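Notebook, June 2021
Composite cure tests, small oven

Started the second set of epoxy panels. Resin is the Zisent slow-cure, batch 1371, same one we used in April. Réka cut the glass cloth yesterday and left it flat under the board, so no creases this time. Four plies per panel, two panels per run.

Mix ratio checked by weight. King-fai thinks the scale drifts when the fan is on. I weighed the hardener twice, fan on and fan off, and got the same reading. Leaving it alone for now.
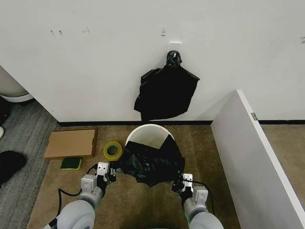

Panel A went in first, ramp at 2 degrees a minute. Panel B held back at room temperature overnight before its cure - this is the comparison Juwita asked for. Both have peel ply on the top face only.

Thermocouple 4 is reading low again. Swapped the connector, no change. Probably the wire itself. Its numbers are crossed out in the log and should not go into the average.
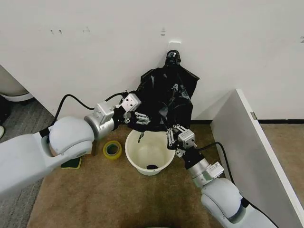
Panel A out. Surface is good apart from a dry patch near one corner, the same corner as last time. I think we are short of resin there when we roll from the left. Next layup I will start from the middle.

Eamon wants the coupons cut across the weave as well as along it. Fine, but it means a third panel. Cloth is low, so reorder from Urkico, part 2465.
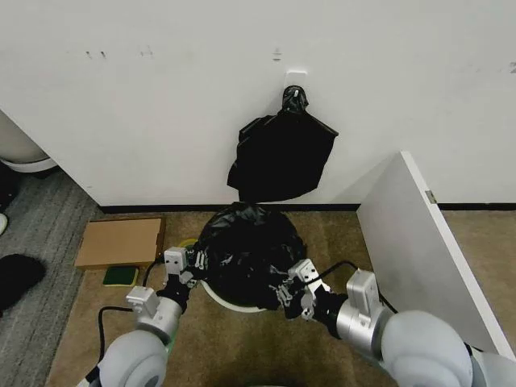

Panel B still to cure. Coupons go to Nuala for bend tests once both are trimmed. Ask her which span she used in April - it isn't written down anywhere I can find.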